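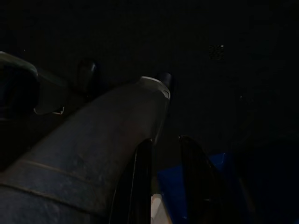 Can I put the food back while the ticket is still open?

Leave it out until the fridge has been wiped and the drawer is seated. Anything that really needs to be cold goes in the fridge downstairs, with your name on it.

Ticket 962
Subject: Kitchen fridge smells, drawer sticks, yellow thing on the bottom
Opened by: Nana Laryea
Assigned to: Iddrisu Dankwa
Site: Fallivura, second floor kitchen
Priority: Normal (requested: Emergency)

Nana Laryea wrote:
The fridge has smelled like an old sponge since Wednesday. The bottom drawer stops halfway and has to be argued with. There is also something yellow down there. I've asked everyone on the floor and it belongs to no one, as usual. Please send a professional.

Iddrisu Dankwa replied:
You got me. Please take all the food out and let me know what the yellow thing does when you wipe it. If it comes off, it's food. If it doesn't, it may be a sticker, and we've been blaming Bezawit's mustard for nothing.

Nana Laryea wrote:
Food is out. I haven't touched the yellow thing. I feel that's above my grade.

STEPS TAKEN

Step 1. Checked the drawer. Clear plastic, with a slim rail along the shelf edge in front. Pushed it in by hand and felt it catch on the right, at the back. There's a small white plastic tab on the right-hand wall of the compartment, and that's my first suspect. Did not force it. The last person who forced a drawer in this building cost us 148 dollars and I still hear about it.

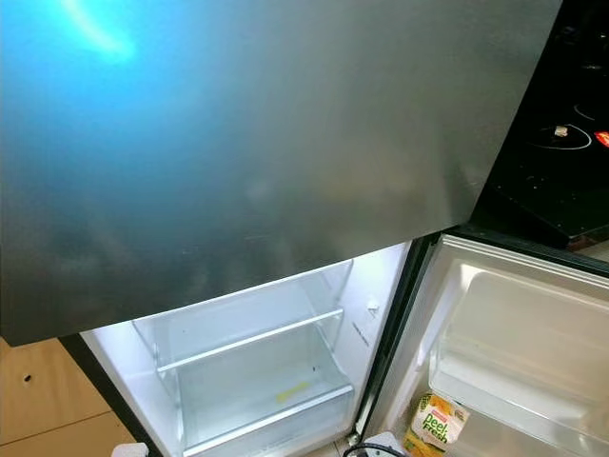 Step 2. Lifted the drawer at the front, then slid it back level. It went in on the second try. Tab is fine. The drawer had been put in crooked, probably during the August cleanup, by someone in a hurry to leave the August cleanup.

Step 3. Looked over the door gasket, the black rubber one. Paper test: close the door on a strip of paper and pull. Good grip top and bottom, so no new seal. Bastomer wants 266 for one and can keep it.

Step 4. The floor of the compartment. Ordered the unscented cleaner from Frimpong. The lemon kind gives you a fridge that smells like an old sponge and a lemon. 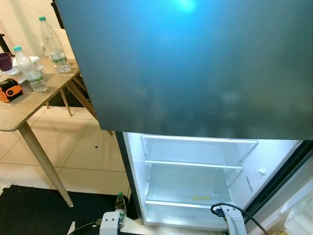
Lower compartment with the food out. Yellow mark still on the floor of it.

Bezawit Mersha wrote:
For the record, my mustard is brown.

Iddrisu Dankwa replied:
Noted and added to the ticket.

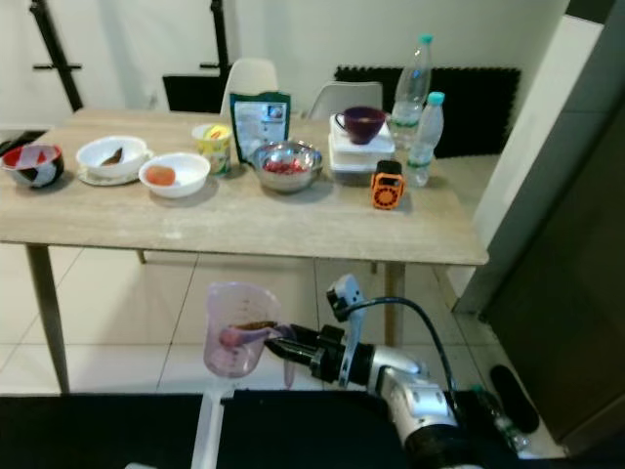
Food sorting is the part I can't do for you, because I don't know what any of you consider food. Please go through your own things before anything goes back on a clean shelf. The bowl of red pieces, probably fruit, wants a lid, and so does the round orange thing in the white bowl if it's going to be cut up. Whoever owns the pink measuring jug, kindly deal with the brown stuff in the bottom of it first. The water bottles can go in the door.

Nana Laryea wrote:
And the yellow thing?

Iddrisu Dankwa replied:
Waiting on the cleaner. Status changed to Pending, Sat 24 January. Please don't reopen this as an Emergency.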